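Pultgate College extends evening study grants to part-time learners

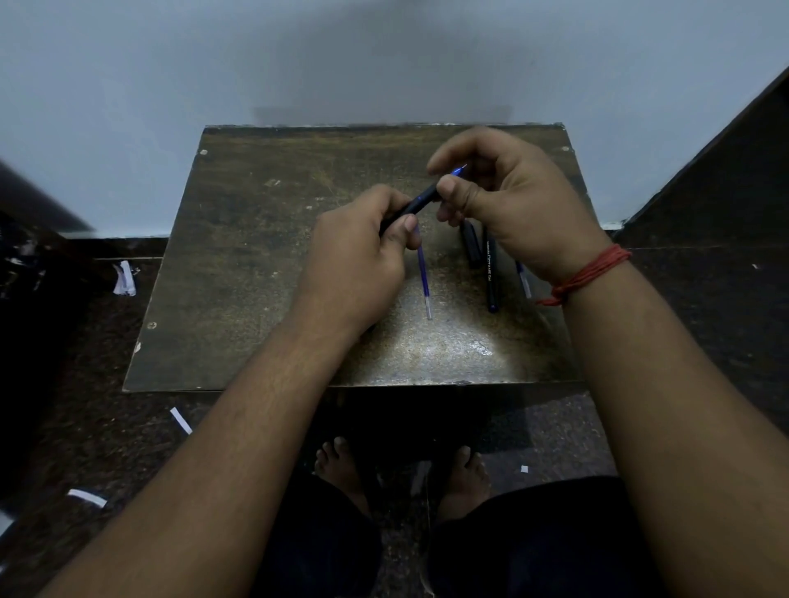
Part-time students at Pultgate College will be able to apply for help with the cost of books, travel and childcare from December, following a decision by the governing body to widen the terms of the Bruvora Study Grant.

The grant has until now been open only to full-time students aged under 25. Under the revised terms it will be available to any learner enrolled on a course of at least one term, whatever their age and whether they attend in the day or the evening. The maximum award for one academic year remains £811. Applicants may receive the full sum or a part of it, depending on household income and the length of the course.

The change was recommended in a review of student support carried out over the spring and summer terms. The review heard from current students, former students who had left before finishing their course, and teaching staff in all departments. It found that evening learners were more likely than any other group to withdraw during the first half of the year, and that the cost of travel was the reason most often given.

Gemma Mancuso, Head of Student Services, said: "Many of our evening students come to us straight from work and go home on the last bus. Some are retraining after many years in the same job, and others are taking the English and mathematics qualifications they did not have the chance to take at school. The previous rules did not allow us to help them, even where the need was plain. I am pleased that we can now consider every application on the same footing."

The grant is paid from a fund set up under an agreement between the college and the Bruvora Trust, which has supported students in the town since the college moved to its present site. The trust has agreed to the new terms for a period of two years, after which they will be reviewed. The amount set aside for the current year will also be increased to allow for the larger number of people who may apply.

What the grant covers

Awards may be used for set texts, stationery and printing, examination entry fees, registered childcare during teaching hours, and travel between home and either of the college's teaching sites. Students on practical courses may also claim for protective clothing and for tools that appear on the list issued by their department. Tools bought with grant money remain the property of the student at the end of the course.

The grant does not cover tuition fees, rent or the repayment of existing debts. Students who are having difficulty with these should ask to see a student adviser, who can explain what other support may be open to them. Appointments are available at both sites and by telephone.

Awards for books, travel and childcare will be paid in two instalments, the first within 15 working days of approval and the second at the start of the following term. The second instalment depends on satisfactory attendance. Absence through illness, caring duties or a change in working hours will not count against a student, provided that the course tutor has been told.

Travel from Bestum

Students living in Bestum and the villages beyond it will be able to claim travel costs at a higher rate. The review noted that there is no direct bus from Bestum to the main site after 6pm, and that learners on evening courses must either change in the town centre or travel by car. Those who share a car may each make a claim, but the mileage for any one journey will be paid only once, to the driver.

The college has written to the operator of the number 81 bus to ask whether the last departure from the main site could be moved to a later time during term. Evening classes finish at 9pm and the present timetable leaves students very little time to reach the stop. A reply is expected before the end of term and will be posted on the student notice pages.

Longer opening hours at the Costa Building

The governing body has also approved longer opening hours for the library and study rooms in the Costa Building. From December the building will stay open until 9.30pm on all weekday evenings in term. Library staff will be on duty until 9pm, and the self-service desk may be used after that time for loans and returns. Group study rooms can be booked for up to two hours at a time through the library desk.

The number of textbooks held on short loan will be increased, with priority given to access courses, bookkeeping, health and social care, and adult English and mathematics. Tutors have been asked to send their lists to the library by the end of the month. Students who would like a particular title to be considered should speak to their tutor in the first instance.

The café on the ground floor will continue to close at 7pm. Hot drinks will be on sale from the machine in the entrance hall after that time. Food may not be taken into the library or the study rooms.

How to apply

Application forms will be available from the Student Services office, from the reception desk at either site, and on the college website. Applicants will need to provide proof of address, evidence of household income for the last three months, and the course confirmation letter issued at enrolment. Those claiming for childcare should also provide the registration details of the person or nursery providing it.

Students who were turned down earlier this year only because of their age or mode of study do not need to fill in a new form. Student Services will write to them at the address held on file and ask them to confirm that their circumstances have not changed. Anyone who has moved house since enrolling is asked to update their details as soon as possible.

Decisions will be sent in writing within four weeks. An applicant who is unhappy with a decision may ask for it to be looked at again by a senior member of staff who was not involved in the first assessment. Requests must be made within ten working days of the date of the decision letter.

Large-print copies of the form and guidance notes are available on request. Advisers can also help with filling in the form, in person or by telephone.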